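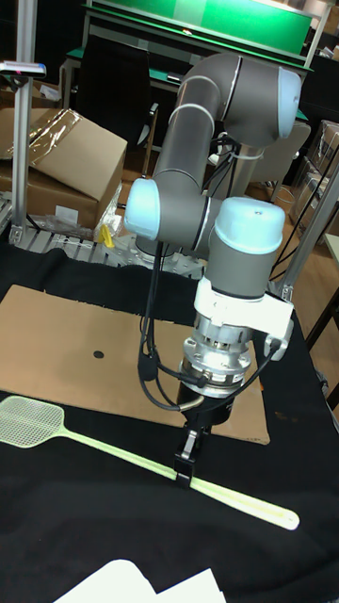
モノクロの展示プリントをラボに出すか、自宅のインクジェットで刷るかで迷っています。6月にButholmの貸しギャラリーで19点のグループ展があり、自分の担当は壁一面です。フィルムの分は手焼きで決まっているのですが、デジタルのカラーから変換する分が同じ壁に混ざります。悩みは明るい中間調で、アームの関節についた淡い水色のキャップと、グリッパーがつかんでいるハエたたきの薄い黄緑のように、色なら一目で違うのに明度の近いものが、変換すると同じような灰色に寄ってしまいます。こういうファイルはラボに任せたほうがいいのか、手元で追い込んでから出すべきか、経験のある方の意見を聞かせてください。

4月 投稿者:nagashi_bat
印刷する | メールで送る

返信 suisen40
変換は自分でやるべきです。ラボは渡されたファイルを刷るところで、どの色を明るくするかまでは決めてくれません。チャンネルミキサーで青を上げるか下げるか、それだけで分離はかなり変わります。プリント自体はラボでいいと思います。

返信 kurobuchi
自分は逆で、全部手元で刷る派です。ラボだとテストが一往復で数日かかります。自宅なら同じ晩に5枚でも6枚でも試せるし、並べて選べる。展示の照明は家の照明と違うので、テスト片を会場に持っていって見るのが一番早いです。

返信 nagashi_bat
ありがとうございます。プリンターはA3ノビまでです。展示サイズは大半が六切相当なので足ります。2点だけ大きくしたいものがあります。ラボはCellportを考えています。

返信 tansho_iro
Cellportは去年使いました。バライタ調の紙は黒がしっかり出ます。ただ自分のときはほんの少し緑に寄っていて、手焼きの隣に掛けたら気になりました。単独で並べるなら問題ないレベルです。

返信 suisen40
緑に寄るのは入稿のプロファイルのせいではないですか。グレースケールで入れるかRGBで入れるかで違います。自分は何度も出していますが、転んだことはありません。

返信 tansho_iro
指定どおりRGBで入れました。再プリントも頼んで、二度目も同じでした。紙のロットかもしれませんが、こちらでは確かめようがないです。

返信 kurobuchi
そもそも手焼きとインクジェットを同じ壁に掛けるのは、どこに頼んでも差が出ますよ。表面の光り方が違うので。自分なら壁を分けます。

返信 enchu_3go
分けなくてもいいと思う。以前に見た31点の写真展では両方が混ざっていたけれど、額にアクリルが入っていたので距離を取ると区別がつかなかった。近寄れば分かる程度。それより余白の白を揃えたほうが効く。紙白が違うと、手前から見ても奥から見てもすぐ分かる。窓マットで余白を隠してしまえば済む話。

返信 kurobuchi
アクリルを入れると今度は映り込みが出ます。Butholmの会場は入口側が全面ガラスで、午後はかなりきついです。3時ごろに一度見に行ってください。自分が出したときはアクリルを外しました。

返信 nagashi_bat
会場の下見は夕方だけでした。午後にもう一度行きます。マットは全点に入れる予定でしたが、額がまだ決まっていません。手持ちのKidicoの木製が足りず、同じものが廃番のようです。

返信 enchu_3go
Kidicoの細いほうなら後継が出ている。見込み幅が少し違うので、混ぜるなら壁ごとに分けたほうがいい。

返信 suisen40
話を戻すと、大きい2点だけラボ、残りは手元、という分け方が無難です。ただし同じ紙を使ってください。ラボの紙見本を先に取り寄せて、それに近いものを自宅用に買う。順番が逆だと合わせるのに苦労します。

返信 tansho_iro
そこは同意です。見本は送料だけで送ってくれました。

返信 nagashi_bat
見本を注文しました。変換は自分でやり直して、青と黄を別々に動かしたものを3種類作り、午後の会場で見比べます。額は壁ごとに分けることにします。解説パネルの文字の大きさについては別スレッドを立てます。

返信 kurobuchi
テスト片を持っていくときは裏に設定を書いておくこと。自分は書かずに行って、どれがどれか分からなくなり刷り直しました。

当サイトではCookieを使用しています。閲覧を続けると、Cookieの使用に同意したものとみなされます。 同意する | 設定を変更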